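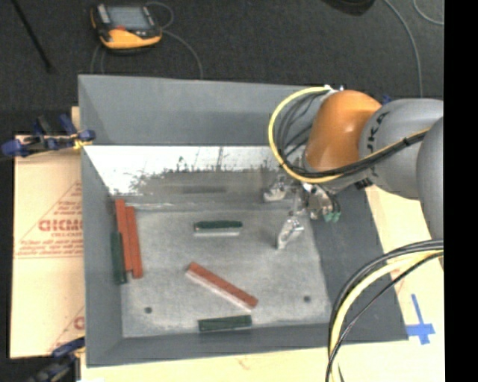
Torum Blocks in Bin: data card

Version 1.2, 22/01/2020
Maintained under the Trorum project

Summary

This set covers long blocks lying in a gray bin with sloping side walls. Two block colors are used, red and green. It is meant for work on segmentation, pose and contact between simple objects of the same general shape. There are 2,000 arrangements, split into 200 groups by starting layout.

Contents

layouts/ one file per arrangement
groups.csv group number, split, number of blocks
contacts.csv pairs of touching blocks, wall contacts
notes.txt changes between versions

Objects

Blocks are treated as rectangular solids. Color is recorded as red or green only. Shades vary with the light, and some sides read much paler than the tops, so do not threshold on color alone. The label "red" includes anything a reader might call reddish orange.

Bin

The same bin is used throughout. The floor is worn, with scuffs and stains that were left as they are. The two round holes near the front wall are not objects and carry no label. Reflections on the rear wall change with the lighting and should be masked if your method depends on edges.

Labels

Each block has a center, a heading in degrees and a resting state: flat, tilted or leaning. Heading is measured from the front wall and wraps at 180. Contacts are listed once per pair, lower block ID first. A block wedged between another block and a wall gets two rows.

Labels were drawn in Jikik and checked with the Brustix scripts. Groups that failed the check were drawn again from scratch.

Splits

Training, validation and test are divided by group, never within a group. Group 12 is held out because its contact rows are incomplete.

Known issues

Headings for blocks flush against the left wall can be off by a degree or two.
In 11 arrangements, a tilted block is marked flat. IDs are in notes.txt.
Tokarz exports before version 1.1 swap the front and rear walls.

Use

Free for research and teaching. Cite the Trorum project and the version number. Report label errors with the arrangement ID and block ID.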